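Student Project Report: Putting the Hedier Folk Tapes Online
December 14, 2019
By a second-year student, Music and Archives

So my project this fall was a box of tapes, and I have to admit I picked it mostly for the name on the lid. "Lonineo, live, keep dry." I'd never heard of Lonineo before (neither had most people in my class), but they were a folk trio who played the coffeehouse circuit for a few years, put out one record on a tiny label called Istura, and then went back to regular jobs. The tapes were made at the Hedier, a basement club that held maybe a hundred people if they all liked each other.

My plan was simple on paper. Take the reels, get them transferred, write up what's on them, and put together a listening guide that somebody who isn't a folk nut could use. I gave myself the whole semester and I needed every bit of it!

There were 5 reels in the box. One turned out to be blank on both sides, which broke my heart a little, because it had the best label of the bunch. The other 4 hold 3 different shows, all from the same winter as far as I can tell. The dates on the boxes don't match the dates on the paper slips inside, so I went by the set lists and the stage talk instead. At one show the banjo player complains about the snow for almost two minutes and then forgets what key he's in. I've listened to that bit more than I've listened to most of the songs.

The transfers were done on the department's machine, one reel at a time, at the right speed (after one try at the wrong speed, where everyone sounded like chipmunks). Then came the part that ate my semester, which was typing. Every song, every introduction, every bit of chatter that I could make out went into one long spreadsheet with a time next to it.

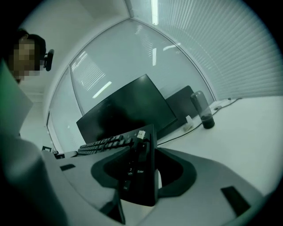

I started out writing down only the song titles, and I gave that up by the second week. Folk titles are slippery. The trio plays a tune they call "Gil's Farewell" at one show, and at the next show the same tune is "The Ferry Song," and on the Istura record it's just "Farewell" with a verse missing. If I'd gone by titles I would have listed three songs where there's really one. So I added a column for first lines, then one for tuning, then one for who sings lead, and by then the spreadsheet was so wide I had to keep scrolling back to see what row I was on.

Who was Gil? I don't know! I spent way too long on that. The stage introduction says it was written "for Gil, who left," and the crowd laughs, so it was obviously an inside joke at the Hedier. I went through the old club flyers in the library folder and the name never shows up. I've put it in the guide as an open question and I hope somebody writes in.

The record is its own little story. Istura pressed 1,000 copies, according to the insert, and the library has one with a coffee ring on the back. It's nice, but it's stiff. The singing is careful and the guitar is way back in the mix, and none of the jokes made it on. After weeks with the live tapes it was strange to hear the same people sounding so well behaved. My favorite comparison is the long murder ballad they closed with: on the record it's a slow march, and on the second live show they take it so fast that the harmony singer comes in early and just stays early. 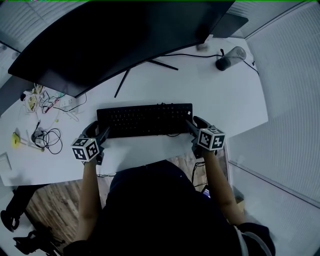

For the listening guide I went back and forth on how to order things. By date made sense, except I'm not sure of the dates. By show was easier, but then you hear the same opener over and over. I ended up grouping by kind of song: ballads, sea songs, fiddle tunes with words stuck on, and the originals. Each group has a short intro and a note about which version I'd play first. My adviser thought the intros were too chatty, so I trimmed them (some).

If I did this again I'd settle the columns before typing anything. I redid the first reel from scratch, which was a whole weekend. I'd also keep a notebook for the sounds that aren't music. There's a cash register on nearly every quiet song, and a door that squeaks in almost the same pitch as the fiddle, and I only started noting those near the end.

The rights question is still open, so for now the transfers can only be heard on the library computers. The spreadsheet and the guide are finished and anyone can ask for a copy at the desk. The blank reel is back in the box with the others.

Contact the Music Library desk | © 2019 Student Projects | Back to top

Recent student projects
Shape-Note Singing: A Beginner's Year
Building a Mountain Dulcimer from a Kit
Coffeehouse Flyers and How They Were Printed
Radio Barn Dances: What the Playlists Tell Us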